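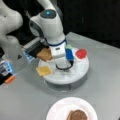 Guides > Vullis for legal teams > Section 4: Preparing a hearing bundle

4. Preparing a hearing bundle

This section explains how to build a paginated bundle in Vullis, check it, and share it with the other side. You need a matter that has already been opened (see Section 2) and at least Editor access to it. If the Bundles tab is greyed out, ask your office administrator to change your role.

4.1 Before you start

Collect the documents in the matter's Incoming folder. Vullis accepts PDF and Word files, and converts Word files when the bundle is built. Spreadsheets must be printed to PDF first. Emails with attachments are split into separate items, so check that each attachment has come across.

Note: Tracked changes and comments in a Word file are kept in the converted copy. Accept or remove them before you upload.

Caution: Do not upload privileged documents to Incoming. Use the Private folder, which the bundle builder cannot read.

4.2 Creating the bundle

1. Open the matter and select Bundles, then New bundle.

2. Enter a title. The title is printed on the index page exactly as typed, so use the names of the parties as they appear on the claim form. Our sample matter is Huttunen v Filik.

3. Choose a template. "Trial" has sections for statements of case, orders, witness statements, expert reports, and correspondence. "Mediation" has a shorter layout with a place for position statements. You can rename sections later.

4. Drag each document into its section. To move several together, hold Shift and click the first and last. 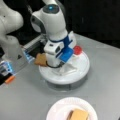

Within a section, documents are sorted by date, oldest first. Vullis takes the date from the document's properties, and for scanned letters this will usually be the day of scanning. Click the date in the list to correct it. A corrected date is shown in bold.

5. Edit the descriptions. Keep them short and neutral, for example "Letter, Laaksonen to Kinnunen". Descriptions longer than 71 characters are shortened on the index page.

6. Select Build. A large bundle can take several minutes. You can close the window and carry on with other work while it runs.

4.3 Page numbers and bookmarks

Page numbers are added at the bottom right in 18 point type. Check the court's own directions before changing the size or position.

1. Open the built bundle and select Numbering.

2. Set the first page. The index normally has its own numbering, with page 1 being the first page after it.

3. Tick Match PDF pages if the judge or mediator will be working on screen. The number printed on the page will then agree with the number shown in the PDF reader.

4. Select Bookmarks, then Generate. Each document gets one bookmark, named after its description.
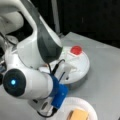
4.4 Adding late documents

Once a bundle has been shared, its page numbers are locked. Late documents go in as inserts so that existing references stay correct.

1. Select Insert and choose the page the new document should follow. A document placed after page 22 is numbered 22.1, 22.2 and so on.

2. Enter the reason in the change log. The log is visible to everyone who has the bundle.

3. Select Rebuild index.

Caution: Unlocking a shared bundle renumbers every page. Witness statements that refer to the old numbers will have to be corrected by hand.

4.5 Sharing

1. Select Share and enter the email address of each recipient.

2. Choose View only or View and comment. Comments made by one party cannot be seen by the other.

3. Set an expiry date for the link. Leave this blank if the hearing has not been listed.

4. Select Send. The date and time of each download appear under Activity.

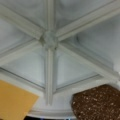 Vaulted ceiling, ribs and central boss.

If a recipient cannot open the link, check that their firm has not blocked mail from outside senders. Links sent before the June update need to be issued again.

Related articles
Opening a new matter
Importing contacts from Gimovex
Redacting a document
Roles and permissions
Archiving a closed matter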